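Section 4: Coding news coverage of drug use in Tulteo

By Lamai Suksawat and Pichit Limsakul
Revised May

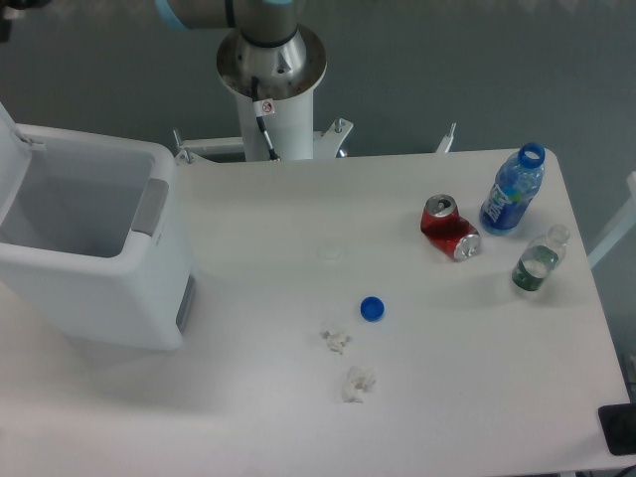
This section covers the set-up of a coding project for newspaper articles on drug use and drug policy. It assumes that Tulteo is installed, that you have a user account with coder or lead rights, and that your article files have been cleaned as set out in Section 3. Screens and menu names are those of the desktop version. The browser version uses the same names but places the Codebook menu under Project.

The worked figures come from the Kaewsai corpus, a set of 1,395 articles from regional daily papers. The corpus is supplied with the teaching licence. If you are using your own articles, substitute your own totals where they appear.

4.1 Creating the project

1. Open Tulteo and select Project > New.
2. Enter a short project name. Names may contain letters, digits and hyphens. Spaces are converted to hyphens on saving.
3. Under Unit of analysis, select Article. Do not select Paragraph unless your codebook was written for paragraphs.
4. Under Source type, select Print news. This adds the fields Headline, Page, Section and Word count.
5. Select the folder that holds the cleaned text files and click Import.
6. Check the total in the import report against your own list.

CAUTION: The unit of analysis cannot be changed after the first article has been coded. To change it, export the codebook, create a new project and import the codebook there. Codes already applied are not carried over.

Note: Duplicate articles are flagged by matching headline and date. Wire stories printed under different headlines are not caught. Sort by first sentence and check these by hand before going further. Whether to keep wire copies is a matter for the research design. If the study is about what readers were shown, they are normally kept. If it is about what reporters wrote, they are normally removed. Record the decision in the project log.

4.2 Loading the codebook

The codebook supplied with the corpus has 16 variables. The first five are descriptive (paper, date, page, length, type of item). The others deal with how the article presents the subject: the main drug named, the frame, the sources quoted, and the claims made about extent and harm.

1. Select Codebook > Load and choose the file claims-print.
2. Open each variable in turn and read the coding rule. The rule is shown in the lower pane.
3. For Main drug named, enter the list of permitted values. Include "several, none dominant" and "not stated".
4. For Main frame, keep the four supplied values (crime, health, family, policy) or replace them with your own.
5. Tick Required for every variable that must be filled before an article can be closed.
6. Select Codebook > Lock.

Note: A frame is coded once for each article. Where two frames are present, code the one that governs the headline and opening paragraph. The second may be entered under Secondary frame, which is optional and is left out of the reliability test by default.

Note: Claims about extent ("spreading", "epidemic", "on the rise") are coded whether or not a figure is given. The variable Figure cited records whether the article supports the claim with a number. The variable Figure source records where that number is said to come from. Keep the three separate. Coders who merge them tend to under-record claims that have no support, and the loss cannot be seen in the totals afterwards.

CAUTION: Coders must not judge whether a claim is true. The codebook records what the article says. Comparison with survey or hospital data is a separate step and is dealt with in Section 7.

4.3 Adding coders and drawing the test sample

At least two coders are needed. Each must have a separate account. Shared accounts will produce a reliability score of 1.00 for any article opened by both people and will make the test worthless.

1. Select Team > Add coder and enter each account name.
2. Set Visibility to Own codes only. Coders should not see one another's work until the test has been run.
3. Select Sample > Draw.
4. Enter the sample size. For the Kaewsai corpus, enter 269.
5. Select Stratify by year. Leave Stratify by paper clear unless each paper has at least 25 articles.
6. Write down the seed number shown at the foot of the window.
7. Click Assign to all.

Note: The seed number is needed to draw the same sample again. It is stored in the project file but is not included in the exported report.

Articles used for training must be kept out of the test sample. Mark them as Training before step 3. If a training article has been drawn by mistake, discard the whole sample and draw again with a new seed. Do not replace single articles by hand.

4.4 Running the reliability test

1. Confirm that every coder's progress bar shows Complete.
2. Select Reliability > Run.
3. Choose Krippendorff's alpha. Set the level to Nominal for frame and source variables and Ratio for word count.
4. Click Report.

Variables that fall below the threshold set in Preferences are shown in bold. For each of these, open the list of disagreements and read the articles concerned. Most disagreement on Main frame falls between crime and policy, usually in reports of court cases that quote a legislator. Amend the rule, unlock the codebook, retrain the coders and draw a fresh sample.

CAUTION: Do not settle disagreements by discussion and then rerun the test on the same articles. The resulting score does not measure reliability and should not be reported.

A low score on a rare value may reflect small numbers. Check the frequency table before rewriting a rule.

4.5 Exporting

1. Select File > Export > Table.
2. Choose comma-separated text. The Emiten format is needed only if the table will be opened in Emiten or Urkia.
3. Tick Include codebook version.
4. Clear Include full text if the articles are held under a library licence.
5. Click Save and open the file to confirm that the number of rows matches the number of closed articles.

Note: Empty optional fields are exported as blanks. Urkia reads blanks as zero in numeric columns. Set the missing value to -9 in Preferences > Export before saving if the table is going there.

Weighting by circulation is covered in Section 5.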